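Setting Up and Maintaining the Gripper Cell on the Countertop Bench
Student project report, Wutcombe Technical College, Automation Laboratory

1. Background of the project

The task of our group was to bring one robot cell back to good working order and to write down how it should be looked after. The cell has a single arm with a two-finger gripper and a small camera at the wrist. It stands at a bench with a countertop surface and is used for practice in picking up household objects. In the inventory of the laboratory it has the number 2903, and in this report I call it the Madmont cell, as it is called in the laboratory.

When we received the cell in January, it had two faults. The first was that the gripper did not close evenly. The left finger arrived at the object before the right one, so the object was pushed to the side before it was held. The second was that the position of the camera did not agree with the position stored in the controller. A person who looked at the arm from the front could not see this second fault, but it was clear in every approach movement.

The earlier documentation of the cell was short. It described how to switch on the arm and how to start the Vellbridge control program, but it said nothing about cleaning, about screws, or about the order in which the adjustments have to be made. We lost time in the first weeks for this reason.

2. Checking the gripper with open fingers

We decided to start every inspection with the fingers open. The arm is moved by hand control to a low position over the free part of the counter, between the objects, and then it is stopped. In this position the wrist camera shows both fingertips, and they can be compared with each other. If one tip is higher than the other, or if the gap is not in the center, the gripper has to be adjusted before any other work is done.

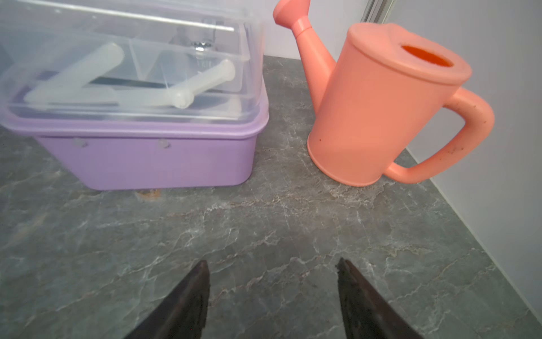
How often should the open-finger check be done?
At the start of each working session, and once more after any collision or emergency stop.

The check with the storage box and the watering can standing near became our usual one. Both have large, simple shapes, and the distance from the tips to them is easy to judge. We tried it also with the counter completely clear, but then it was more difficult to say if the wrist was rotated a little, as the veins of the surface run in all directions and give no straight line.

For the uneven closing we first suspected the drive. We took off the cover of the gripper and found that the drive was in good condition. The cause was simpler: the carrier of the right finger had come loose from its guide and moved with a delay. We removed the finger, cleaned the guide with a dry cloth, put on a thin layer of grease and mounted the finger again. After this both fingers started at the same moment.

It is important not to tighten the screws of the finger fully at the first pass. We made this mistake, and the finger stood at a small angle. The correct order is as follows:

Put both screws in and turn them only until they touch.
Close the gripper slowly on the alignment block.
Tighten the screws while the gripper holds the block.
Open and close the gripper without an object and look at the gap again.

3. Calibration of the wrist camera

After the mechanical work, the camera had to be calibrated again. We used the calibration routine of Vellbridge, in which the arm moves over a printed pattern and stops at different angles. We recorded 121 positions. This is more than the routine asks for, but in our first attempt many of the positions were from almost the same angle and the result was poor.

During the second attempt we learned that the lighting matters more than we expected. The countertop has a slight sheen, and light from the ceiling made bright spots near the pattern. We turned off the row of lamps over the bench and the routine then found the pattern every time.

The bracket of the camera must be checked before the routine and not after it. In our case one screw of the bracket could be turned by hand. All the positions from that day had to be thrown away and recorded again – this cost us one afternoon. A small line of paint now goes over each screw head and the bracket, so a movement of the screw can be seen without a tool.

4. Trials with held objects

The last part of the work was to test the gripper with real objects. We selected objects which are different in stiffness. A clear container with a lid was the most useful one for us. Its walls can bend, and if the force is too high the lid may open at the side. If the force is too low, the container turns between the fingers when the wrist is tilted.

The force value from the old settings was made for hard objects and was too high for this purpose. We lowered it step by step, and at each step we closed the gripper on the container, tilted the wrist and looked for any turning. The value that we kept is written on the card of the cell. For metal tools the old value can still be used.

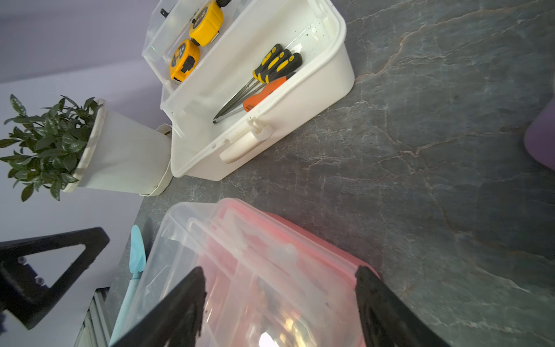 What should be done if a held object turns between the fingers?
Clean the finger pads first and repeat the grip with the same force, and raise the force by one step only if the object still turns.

The reason for this advice is from our own trials. On two occasions we raised the force when the real problem was dust on the pads. The pads have a texture, and fine dirt collects in it. A soft brush with a little alcohol is enough for the cleaning. The pads must be fully dry before the next grip.

We also saw that things standing close together make the approach more difficult. An open toolbox is a good example, as its lid needs space when it is flipped back and the arm has to know about this space. The collision model of the cell contained only the counter and the walls. We added a simple box shape for a toolbox with the lid open. The model is now larger than the real object, and the arm sometimes takes a longer way than necessary, but we accepted this.

5. Maintenance plan

From the experience above we wrote a plan for the next groups. It is kept on paper at the cell and also in the folder of the Robles course.

Before each session: open-finger check, look at the paint lines on the bracket, wipe the counter.
Each week: clean the finger pads, check the cable at the wrist for sharp bends.
Each month: remove the fingers, clean and grease the guides, align again with the block.
After each removal of the camera: complete calibration, with the ceiling lamps over the bench off.

The cable at the wrist was not part of our task, but we put it in the plan. At the outer cover it shows some wear where it passes the last joint. It works at present. We recommend to order a replacement before the next course begins, and to fix the new cable with a wider loop.

6. Open points

The closing of the gripper is now even, and the camera position agrees with the controller within the limit given in our task sheet. What we could not finish is the automatic test of the force. At the moment a person has to look at the object and decide if it turns. The wrist camera could be used for this, and we started a small program for it, but it does not work well with transparent objects. The program and our notes are stored with the calibration files, under the number of the cell.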